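Visits > Ceramics > Plant Reports

January
By Nazar Bondarchuk

We use cookies to remember your reading preferences. Accept | Manage settings

Inside the Usard tableware works: open day notes

Usard opens its tableware works to visitors once a year, and the tour follows the material in the order it is processed: clay store, slip house, casting hall, drying, first firing, glazing, second firing, decoration, packing. I joined the first group at 9 a.m. Ear protection is issued at the gate and is needed only in the slip house.

The plant makes a white earthenware body and a cream one. Both start as ball clay, kaolin, ground flint and feldspar, held in covered bays along the north wall. Moisture in the bays varies with the weather, so each batch is sampled and the water added in the slip house is corrected to suit. The mixing tank, known on site as Rennie after the hall it came from, holds enough slip for one shift. Slip is screened, passed over magnets to take out iron, and left to age overnight before use. Iron that gets past the magnets shows up as brown specks after firing, and those pieces are sold as seconds in the gate shop.

Density and viscosity are checked at the start of each shift and again after the midday break. The operator showed us the log sheets for the previous month. Viscosity climbs when the hall is cold, and the correction is a small dose of deflocculant. Too much of it gives a brittle cast that cracks at the corners when the mold is opened.

Casting takes up the largest hall. Round ware is mostly pressed, but square and paneled shapes are slip cast in plaster molds. The slip stands in the mold for 20 minutes, the surplus is drained, and the mold rests until the cast can be released. Square forms are the harder job. Flat walls tend to bow inward as they dry, and the mold shop compensates by cutting the mold walls with a slight outward curve. The amount of curve is found by trial for each shape. The newest square shape, sold under the Curis name, went through 23 mold revisions before the walls fired flat enough to take a printed transfer.
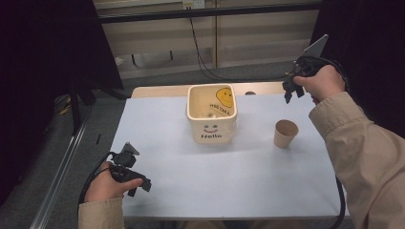

Drying is done in two stages. The first is slow, in humid air, until shrinkage has nearly stopped. The second is faster and uses waste heat ducted from the kiln. Pieces are turned once between the stages. A technician passed around two broken handles, one dried correctly and one dried too quickly, and the difference in the fracture was easy to see: the second had a fine dark line running in from the joint.

The first firing peaks above 1,000 degrees Celsius and is done in a tunnel kiln with gas burners. The cars move continuously, and the temperature curve is set by position along the tunnel. We were allowed to stand at the exit end. The site does not run the kiln down on weekends — reheating it costs more fuel than holding it — so the casting hall builds up a stock of dry ware before each break.

Glaze is sprayed on the square shapes and dipped on the round ones. Spray gives a more even layer in corners, where a dipped glaze collects and can craze. Overspray is drawn off through a water curtain and the solids are recovered. The recovered glaze goes only into the darker colors.

Decoration was the part most visitors had come for. Transfers are printed on coated paper, soaked, slid onto the glazed surface and squeegeed flat. Reds are still the difficult color. The pigments tolerate a narrower range of temperature than blacks or yellows, and a piece that sits too near a burner comes out with its red turned toward brown. Usard places test tiles at both ends of each decorating kiln load and compares them against a master set kept in a drawer, away from daylight.

Packing was idle during our visit. The transit test rig was running, with a boxed set of Sketollow bowls on the vibration plate. Boxes are also dropped on each face and on one corner before a carton design is released.

The tour took 2 hours, including questions. Two points for anyone planning to go: the route has several steps without a ramp, and the kiln hall is warm enough that a winter coat is a nuisance — there are lockers at the gate. Parking is behind the clay store, and the gate shop takes cards.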